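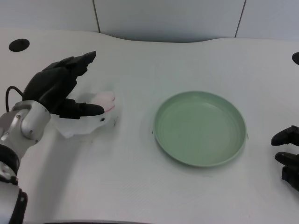 The white rabbit and the green plate, on the white table.

Category: Small Toys & Soft Goods | 6 replies
Mar 6, 2020, posted by Sjögren

Re: [griminik-list] washing plush with pink ears, and what are you all putting them on?

On the earlier post, a list member wrote:

> I have a little rabbit from the Drarnik set, mostly white, and she's
> gone gray around the seat. I'm scared to put her through the machine
> because of the pink on her ears. Has anyone had it bleed? Also, what
> do you use for the tea party dishes? Ours are all china and I'm tired
> of sweeping up.

Oh, I have opinions on this one! I've washed four of these soft white guys over the years (rabbits mostly, plus a lamb that belonged to my sister) and I've only had pink run once. That was my own fault for leaving her to soak overnight in warm water and then forgetting all about her until lunch. Cool water, a tiny squirt of baby shampoo, and squeeze, don't wring. I do the ears last with a damp washcloth and keep them up out of the basin the whole time. Then roll her in a towel and prop her somewhere with air moving. Mine go on top of the dryer, with the door open a crack.

Check the eyes before you start, too. The little dark bead kind can work loose, and a couple of stitches in black thread is a lot easier on a dry bunny than a soggy one.

As for dishes, get yourself a shallow plate with a raised rim. I'm completely sold on the pale green one. The color looks so pretty next to white fur, and the rim keeps the pretend peas (okay, buttons) from rolling onto the floor. I paid $4 for mine at the Wostedano swap last June and went back for another, but of course they were gone by then. If anybody on here has a spare in that same green, I'd trade you some doll blankets for it.

One more thing and then I'll quit. White table, white rabbit, she sort of disappears, so I've been thinking about a cloth underneath for our next tea party. Gingham? Or is that too much with the green? Tell me what you think, and let us know how the bath goes!

Shared 4 times | 106 views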